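Lekulen Neighborhood Newsletter Group
Minutes of the monthly meeting, 19th July

Present: Efren Malabanan (chair), Renato Echeverría (layout), Adetti, Privik, Rautiainen, and two new readers from Mill Lane who came to see what we do and stayed to the end. Welcome!

1. Last minutes
Agreed as written, with one fix: the spring issue ran to 40 pages including the cover.

2. Summer issue
Efren opened with the good news that the summer issue is the best we have put out so far – lovely letters, a great recipe page, and the walking map came out sharp even in black and white. Every copy has gone from the library desk. We printed 100 and could easily have placed more. Rautiainen has had over 40 emails about the old ferry story, mostly from people who rode it as kids and want to tell us so. We will run the best of them as a double page.

The folding evening went well too. Pages were collated in the hall, checked for order and stapled twice along the spine.
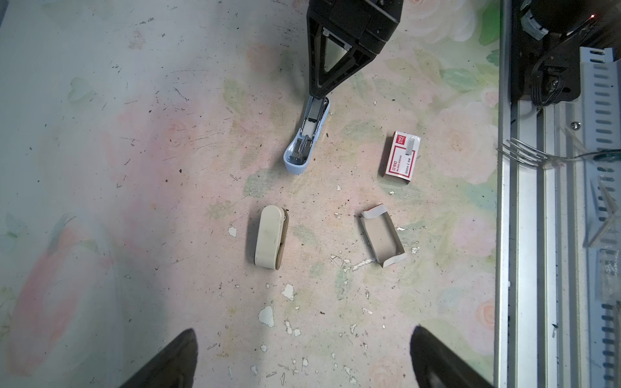

The cover stock was a little heavy for the fold, and a few copies sprang open. Renato would like to try a lighter sheet and score it first with a bone folder. Agreed. He will bring samples in both cream and white.

3. December issue
Theme: winter kitchens. Privik already has three pieces promised, including a wonderful one on making dumplings with four generations in the same room. Adetti will ask the school for drawings again (last year's snow plow was a big hit). Length to stay at 40 pages so that the postage doesn't go up.

There was a long and happy talk about whether to add a puzzle page. Most were for it. A crossword takes a lot of setting, so we may begin with a word search using street names.

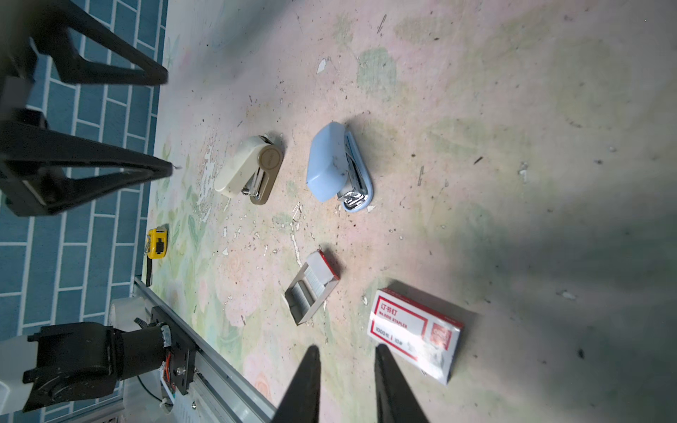 Renato said he would gladly give up the back page for a puzzle, as long as the events list moves inside where people can still find it. He also asked that the answers go in the same issue, as his mother can't stand waiting three months. Agreed on both.

4. Print run
Efren proposed going up by another 100 copies for December. Seconded by Privik. All in favor. The extra copies will go to the clinic, the laundromat and the bus station cafe.

5. Supplies
Paper is fine until the fall. Toner is low, and Adetti will order 2 cartridges. Brown envelopes are needed for the out-of-town readers.
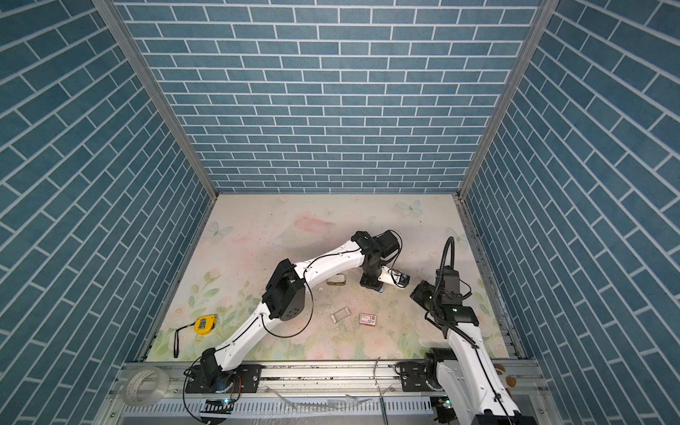

Brick-pattern wallpaper and pastel floral mat.

6. Any other business
One of our visitors offered to write up the community garden plant swap – yes please! Rautiainen still has the long ruler and will bring it next time.

Actions
Renato: paper samples, back page layout
Adetti: school drawings, toner, envelopes
Privik: chase winter kitchen pieces
Efren: printer's quote for the larger run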